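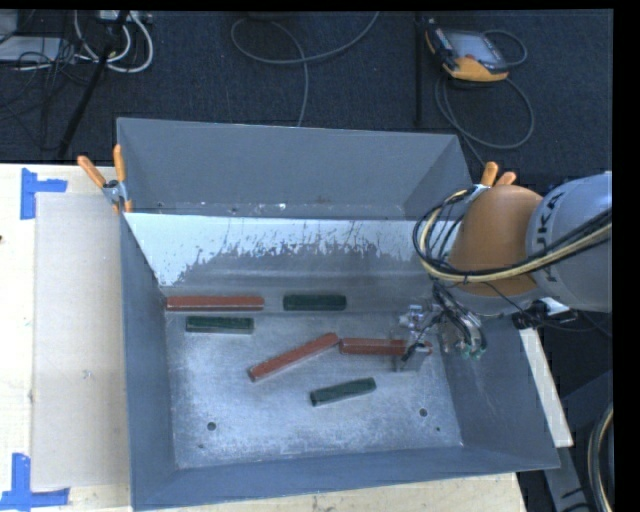 Ánh Sầm replied to my last post to say just hose the bin out and put everything back, it's only blocks. I love Ánh, but no. A metal bin gets a proper going over or it gets grimy again by the weekend!

So, a little thread on the block bin, for everyone who asked what I do with it.

First thing, the worn floor. The silvery part is scuffed all over and the back is flaking down to darker gray, and I've had more messages about that than about anything else I own. It's wear. I'm leaving it. I did try a metal polish on one corner back in August and got a shiny spot the size of a cookie and a sore wrist.

Painting it: several of you suggested painting it. I priced a can of the gray from Grasport and then thought about blocks being dropped on fresh paint every single day and put my wallet away.

What I do instead — vacuum with the brush end, then a rag with warm water and a drop of dish soap, then a dry rag right behind it. Don't let water sit near the two round holes at the front. Crud collects around the rims and a cotton swab gets it out.

The blocks are red and green, the reds are the long ones. Reddish brown if we're being picky, and my sister is picky. She calls them the brick ones. Fine.

I wipe the blocks one at a time with a cloth that's barely damp. The long ones take longer than you'd think because I keep finding fingerprints on the ends.

Obsa Negash asked if I line the bin with anything. I did for a while! I cut a piece of felt from Ko (70 cents a sheet, I bought way too many) and it was lovely and quiet for 2 days and then it bunched up in the corners and the blocks hid under it. The felt is now under my chair legs.

The sloping sides are the best thing about this bin, by the way. Blocks slide down toward the middle by themselves so you're not digging around in a corner with your fingertips. My old one from Tretis had straight sides and I scraped my knuckles on it constantly.

Downside of sloping sides: you can't pack it neatly. I used to try. Reds along the back, greens along the front, all lined up. One bump of the table and they're every which way, so now they lie where they land and I feel great about it.

Someone wanted to know about the table. It's pale wood and yes, a metal bin will mark it if you drag it. LIFT. I have one long scratch from the week I got it and I look at it every day.

Price, before I get asked again: I paid 55 dollars for the bin, secondhand. Same seller had a deeper one for 70 and I went back and forth on it all evening, but the deep one would've meant standing on my toes to reach the bottom.

Also no, I haven't tried the Erov spray. Two people told me it leaves a film and one person told me it's magic, so if you've used it on bare metal please reply with how it held up after a month or so.

Okay, the rags are in the wash. Next thread is the drawer under the table and I'm already dreading it — there's glue in there.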